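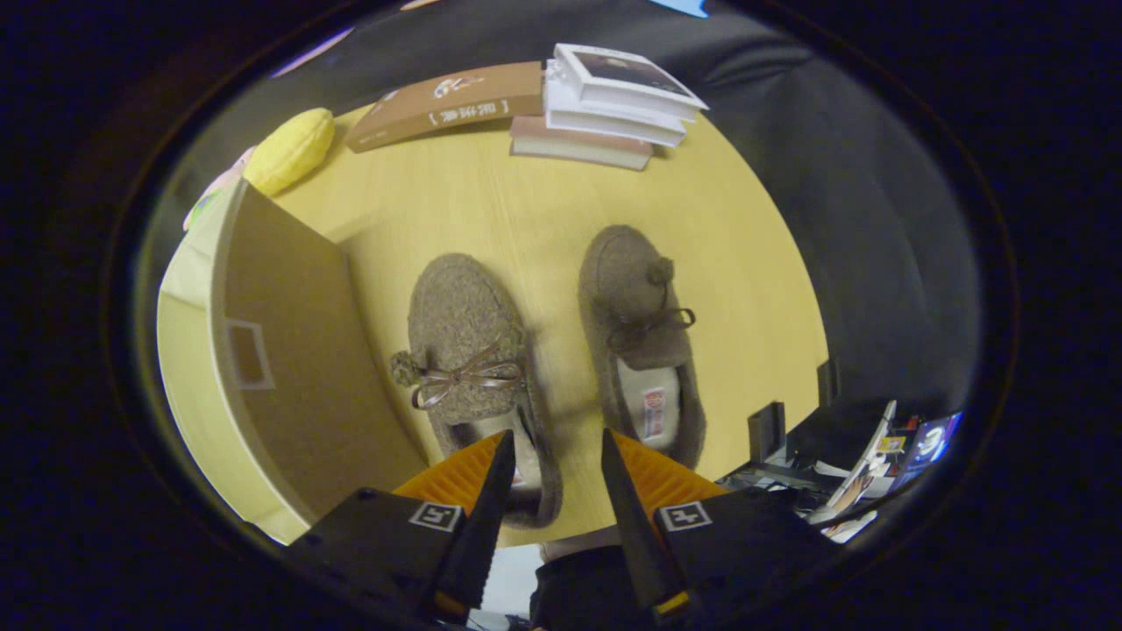 Both slippers, fingers open. Orange ribbed pads are mounted.

burgi_h
Hello all, Burgi Hubmann again. I promised to compare the ribbed pads with the flat Stusero pads on soft goods. Slippers are my hardest object — fuzzy outside, fleece at the collar, and a bow which catches everything. With the flat pads I had 58 good picks out of 70. With the ribbed ones I had 2 failures in the same number. I take the slipper at the heel and close slowly.

kalledon_fan
Nice numbers, but did you keep the closing force the same? Ribbed pads are softer, so they make more contact at the same motor current. Maybe you are measuring softness and the ribs do nothing.

burgi_h
Same current limit for both, yes. About softness you have a point, I did not measure it. I can ask Vama if they sell a flat pad in the same material.

tapered_tim
I disagree with the heel grasp. The collar folds and the slipper hangs crooked. Go across the middle.

burgi_h
Across the middle I touch the bow, and then the pompoms swing and my tracking becomes worse. I prefer a crooked slipper. On Tuesday I tried again from behind, with the toe pointing away:
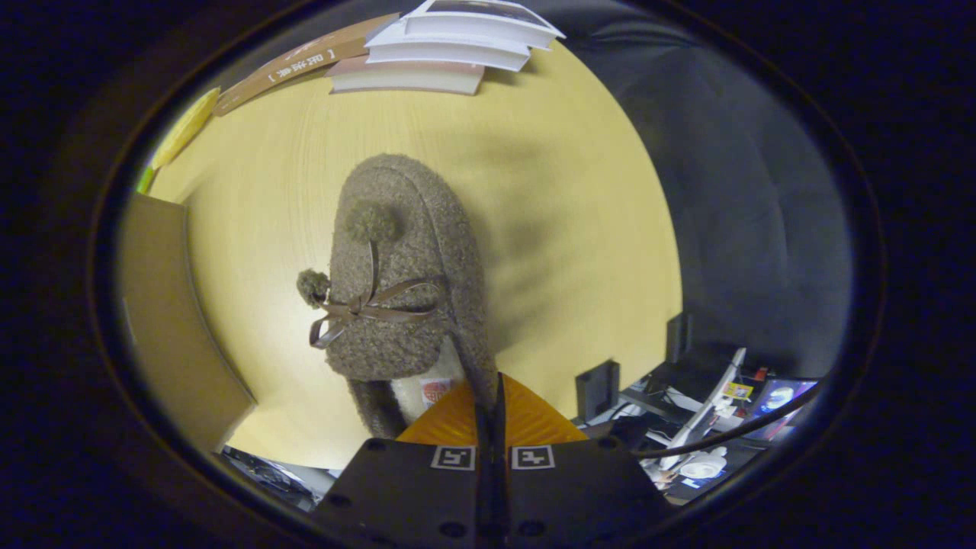

Approach from the heel, one slipper. Round label visible in the fleece.

tapered_tim
OK, from that side I see the reason. I would still not do it with a leather shoe.

echevarria_lab_2
How long do the pads live? Our Echevarría set lost its ribs after 2,000 cycles, and we only did cardboard.

burgi_h
I am far from this number. I will write again in June when I have more cycles.

kalledon_fan
Please post the flat pad in the same material too. Until then I stay with my opinion :)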